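Marbling (decorative painting)

Marbling, also called faux marble or marbleizing, is the craft of making an ordinary surface look like polished stone. Painters have done it on plaster, wood, slate and paper for more than two thousand years, and it remains one of the most playful skills in the decorator's trade!

History

Wall painters in ancient Rome loved the effect. Many houses in Pompeii had panels painted to look like colored stone, some of them copying real marbles closely and others wildly made up. The fashion came back strongly in the Renaissance and again in the Baroque period, when churches needed tall columns and altars that would have been far too heavy or costly in solid stone. In the 1800s it spread to shop fronts, stair halls and fireplaces, and good marblers were in steady demand.

Method

The painter starts with a smooth base coat, usually pale, and lays thin, see-through glazes over it while they are still workable. Sponges, rags and crumpled paper break up the color into clouds. Veins come next, drawn with a feather or a long, thin brush that is rolled between the fingers as it moves, so the line wanders and changes width. Most marblers pick one main direction for the veins and let smaller ones branch off it at odd angles. A final varnish gives depth, and on a dark marble it can be wonderful to see the color wake up under it.

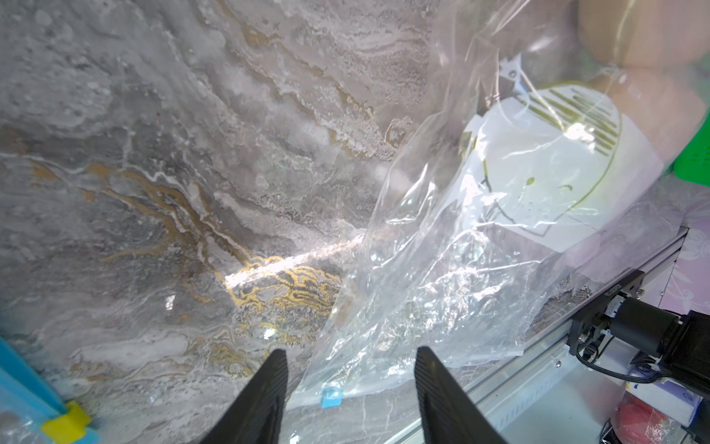
Marble-patterned tabletop in gray and white with mustard-gold veining.

Popular patterns

White marbles with soft gray veins are the easiest to read from across a room. Black marbles with gold veins are much loved for fireplaces, and green ones for columns. The decorator Genowefa Tomaszewski, who trained in the Olszewski workshop, kept a set of 660 sample boards, each 10 inches wide, and liked to mix patterns that would never meet in a quarry.

Printed patterns

Stone patterns are now also printed on films, papers and boards. A printed design repeats at a fixed distance, while a hand-painted one never does, and hunting for the repeat on a long counter is a real pleasure once you know the trick.

See also: Graining, Scagliola, Terrazzo, Trompe l'oeil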